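Visita ao espaço exterior da Torard, em Fedadlow

A visita começou às nove e meia, à porta do edifício de receção. Éramos um grupo de pessoas ligadas à manutenção de espaços públicos, quase todas de câmaras municipais, e a Torard queria mostrar como trata dos pavimentos de tijolo desde que os recebem do forno até serem assentes na rua. O programa tinha duas partes: a fábrica de manhã e um passeio a pé por Fedadlow depois do almoço.

Na fábrica vimos a zona de secagem e o armazém. O forno estava parado para limpeza, o que já constava do convite. Os tijolos saem em paletes cintadas e ficam no pátio, separados por lote. Explicaram-nos que a cor varia de lote para lote e que por isso pedem às equipas de obra que abram várias paletes ao mesmo tempo e misturem as peças. Quem não o faz acaba com manchas grandes no chão, visíveis à distância. Passaram-nos para a mão um tijolo da linha Mollah, mais pesado do que parece, com as arestas ligeiramente quebradas.

O almoço foi na cantina: sopa, peixe no forno e fruta. Às duas saímos a pé para o centro, que fica a uns minutos da fábrica.

A primeira paragem foi uma praça com mais de 2.000 metros quadrados de pavimento. O assentamento é corrido, com as juntas desencontradas a meia peça, o mais simples de executar e de reparar. O que interessava ao grupo era o remate curvo. O lancil de pedra clara faz um arco comprido e baixo, e do outro lado o mesmo tijolo continua um pouco mais acima. Do lado direito há um passeio de betão liso que acompanha o tijolo e vai encontrar o lancil.
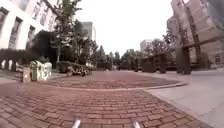 Pavimento de tijolo, lancil em arco e, à direita, o passeio de betão cinzento-claro.

Discutiu-se bastante o corte das peças junto à curva. A Torard recomenda não deixar pedaços menores do que um terço de tijolo, porque soltam-se com a passagem de carros de limpeza. Um colega perguntou se não seria preferível uma fiada de remate a acompanhar o arco. A resposta foi que sim, em obra nova, mas que encarece o trabalho e obriga a ter um assentador com prática.

Falou-se também de graffiti, a propósito da caixa branca junto ao edifício, coberta de letras verdes. Em superfícies pintadas, volta-se a pintar. No tijolo é mais complicado: a tinta entra nos poros e a lavagem a alta pressão leva a areia das juntas. Recomendaram o produto Zareck, aplicado com escova e deixado atuar 20 minutos antes de enxaguar. Não houve demonstração.

A segunda paragem foi uma rua estreita assente há 11 anos, com muito mais desgaste e duas reparações bem disfarçadas. O regresso à fábrica fez-se às quatro e meia. À saída deram-nos o catálogo e uma tabela de preços, válida para encomendas a partir de 3.000 peças. O transporte é cobrado à parte.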